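Wondix put their gripper kit up for pre-order this morning, so a thread from somebody who has paid for this sort of thing before. Gilville folk, you asked. 1/

The offer: £411 for a two-finger gripper, a mounting plate and a year of Mugo, which is the simulator you're meant to practise in. Shipping in February. No arm included, and you have to scroll a long way to learn that. 2/

The headline claim is 100 practice grasps before you touch real hardware, then straight on to the bench. Trained where, on what objects, with what friction settings? The page doesn't say. I wrote and asked. I got a brochure back. 3/

Mugo has a free trial, so I've been in it since lunch. It runs fine on my old laptop. Plain grey fingers, wide open, bit of wood over to the left, dark everywhere else. 4/ 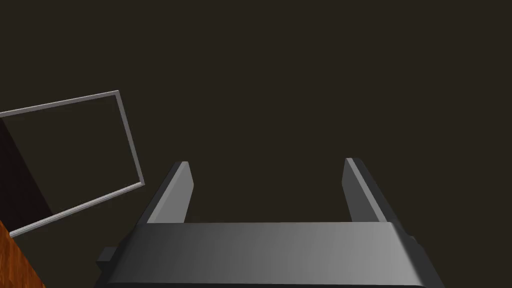 Can you use the gripper without paying for Mugo after the first year? According to the terms, the hardware keeps working but you lose the grasp planner, and renewing costs £67. 5/

So you'd be opening and closing it by hand-written commands, which a cheaper kit will let you do from day one. Stunley sell a bare gripper with open drivers and no subscription. Uglier manual, mind. 6/

Things I do like: the trial didn't want a card number, the camera view can be moved, and saved runs export as ordinary text files. Credit where due. 7/

Things I don't: "up to 40 newtons" of grip with no word on how long it can hold that. Spare fingers "coming soon". Returns only if the box is unopened, so good luck testing it. 8/

Somebody will reply that a simulator is only there to get you started. Fine, then sell it as that and take the 100 grasps line off the front page. 9/

I'm not pre-ordering. If they send a proper answer on the friction settings I'll post it under this one. Dec 19, 2019, still waiting. 10/10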